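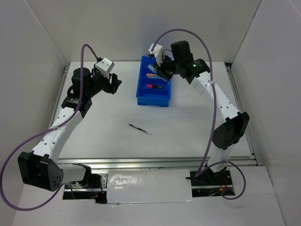
April 17, 2018. Pens and markers, second round of sorting for the Gendville bench. I continue with the same rule as before: everything that writes goes in the blue tray, laid crosswise, and stays there until it has been tried on paper. Today the marker with the pink-red end lies nearest the front of the tray, an orange elongated item is farther back, and one slim pen is still out on the white table. I want to keep the clear-ended pens in a separate group. On a white table they are difficult to find, the whitish end almost disappears, and I think this is how we lose them.

Test on paper: one line of 8 cm, then a small circle, then the line again after 2 minutes with the cap off. If the second line is broken, the pen goes out. Kelechi Garba proposed to do also a test on the glossy labels, as most of our labels are glossy now. I agree, but only for markers. Ballpoints will never write well on them and we know this already.

Stock: the list from August says 56 pens and markers for both benches. I did not check this number again. The Farus box is not opened yet. The Woo refills do not fit the older barrels, they are a little too long and the spring does not return. Please do not cut them, I tried once and the ink came out on my sleeve.

About the tray. It is good that the walls are high, the pens do not roll away when somebody pushes the table. But it is deep for short markers and one must put the fingers inside to take them. A piece of foam on the bottom could help. Kelechi has some left from the Orkau cases, I will ask him for a strip.

Labels: I have 600 small ones on the roll, so we can mark each pen with the bench letter, G for Gendville. Put the label near the cap and not in the middle, where the hand is warm and it comes off.

To do next: open the Farus box, write the markers on glossy label, ask for foam. The table must be wiped before the paper test, please use the dry cloth only.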